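Hemming a flannel nightshirt without the wavy edge, help?
Hillulcombe Sewing Board > Garments > Beginner and Returning

posted by pinsandneedless, 13/12/2024

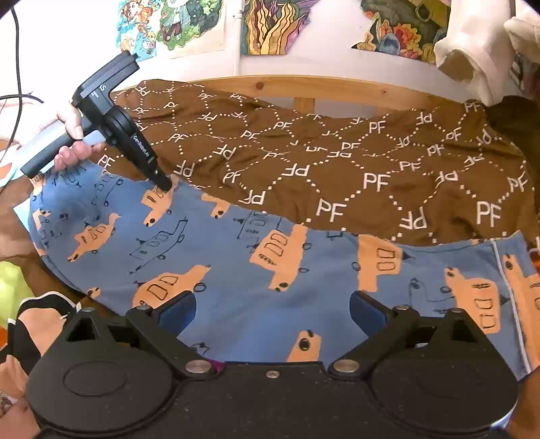
the blue patterned one

Hi all, back again with another hem question (sorry!). I've been making nightshirts for the family since June and I keep ending up with the same problem. The curved shirttail hem on the sides goes wavy, like lettuce. The straight part across the back is fine. I'm using a brushed cotton flannel from Vusis, the one they sell by the bolt end, and I've been doing a double fold, pressing, pinning, then stitching with the regular foot. My machine is an old Havlíček I got from my aunt and it's a workhorse but it has no presser foot pressure dial, so that's out.

I have 2 more cut out and ready to go and I'd really like them not to look like salad. What am I doing wrong?

buttonjar564 wrote:
Your fold is too deep for the curve, I'd bet money on it. What width are you turning up? The outer edge of a curve is longer than the place you're trying to stitch it down to, so all that extra has to go somewhere. On flannel I go a quarter inch, twice, and that's it.

pinsandneedless wrote:
Um. Five eighths, twice. Because the pattern said so?

buttonjar564 wrote:
Well there you go! Which pattern?

pinsandneedless wrote:
The Tromow nightshirt, the one with the yoke. I love it otherwise, the collar went in like a dream.

mrs_bobbin_case wrote:
Oh I've made that one and the hem instructions are terrible. They must have copied them over from the straight hem version. I cut the hem allowance down before I do anything else and run a line of basting a quarter inch from the raw edge, then pull it up just a little on the curves until it cups. Press it over a rolled towel and the fullness shrinks right in. Flannel is great for that, it wants to cooperate.

quietseam wrote:
I'm going to disagree with everybody and say don't double fold flannel on a curve at all. It's too bulky. Use bias tape as a facing. Sew it on right sides together, turn it to the inside, topstitch. It lies flat every time and you can use some fun print that nobody sees but you. I did three for my nephews this way and they've been through the wash every week since summer.

mrs_bobbin_case wrote:
Bias tape is nice but that's a lot of tape for a nightshirt hem, and the store bought kind is so stiff. On pajamas! I'd feel it on my legs all night.

quietseam wrote:
So make your own out of lawn or an old shirt. It takes me one TV show.

mrs_bobbin_case wrote:
It takes me one TV show and a headache, lol.

threadbarely wrote:
Did you prewash? Bolt end flannel can shrink like crazy, and if the hem is folded on itself it can shrink differently from the rest. I had one that looked perfect until the first wash and then rippled all along the bottom.

pinsandneedless wrote:
Prewashed and dried hot, twice. The waves are there right off the machine so I don't think it's that. But good to know for the Christmas ones.

buttonjar564 wrote:
If it's wavy right off the machine you might be stretching it too. The sides of a shirttail are partly on the bias and flannel gives more than you'd think. Let the feed dogs do the pulling, keep your hands flat, and lengthen your stitch. I go up to a 3 on flannel. If your foot is pressing hard and you can't adjust it, put a strip of tissue paper underneath and tear it off after. A walking foot would help a lot if they make one that fits.

threadbarely wrote:
Seconding the tissue. Leftover gift wrap tissue is free this time of year.

quietseam wrote:
You'll be picking bits of tissue out of flannel fuzz until spring, just saying.

threadbarely wrote:
Shorter pieces! And pull toward the stitching, not away from it. I never have much left behind.

pinsandneedless wrote:
OK update. I unpicked one side (ugh, black thread in dark flannel at 10 at night, never again), trimmed it down, did the basting thing over a rolled towel and sewed it with the longer stitch. No tissue yet. It is SO much better. There's one little ripple near the side seam where the allowances stack up, but I can live with that. I'm going to try quietseam's facing on the next one because I have a worn out pillowcase that would be perfect for it.

buttonjar564 wrote:
For the ripple at the side seam, grade the allowances inside the hem and give it a whack with something heavy while it's still warm from the iron. I use a rubber mallet.

mrs_bobbin_case wrote:
Same, and it's good for the mood too. Glad the basting worked!

quietseam wrote:
Cut the pillowcase on the true bias or it won't go around the curve. An inch and a quarter wide is plenty.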